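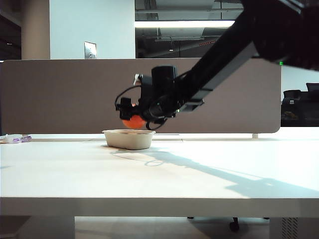

Wuncombe says goodbye to foam takeout boxes

25/04/2025

If you grab lunch in Wuncombe as often as I do, you're going to notice a change pretty soon. Starting in May, the foam boxes are going away, and the cafes and food trucks downtown are moving to molded fiber bowls and trays instead.

The town council voted for it this week, and I sat through the whole meeting (two hours, hard chairs, no coffee). There are 159 businesses on the list, everything from the bakery on the corner to Esposito, where I have eaten more baked ziti than I'd like to admit. They get 30 days to use up whatever foam they still have in the back.

I caught up with Capucine Picard, who runs the lunch counter at Gastico, and she's already made the switch. "The lids took some getting used to, and soup was a worry," she told me. "But my regulars like them - a couple of people even wash them out and bring them back!"

Not everybody is so cheerful. Lionel Fleury sells noodles out of a truck by the bus station, and he says the new bowls cost him 5 cents more apiece. He's holding his prices for now, but he wouldn't promise me anything past the summer.

The town has put aside $963 for window signs and a printed guide, which doesn't sound like a lot to me, but the clerk said it would cover it. Owners can pick up their copies at the front desk of the Garnar building, and there's a form there too if you need extra time.

I had the chickpea salad at Gastico afterward, by the way. Bowl held up fine, even with all that dressing.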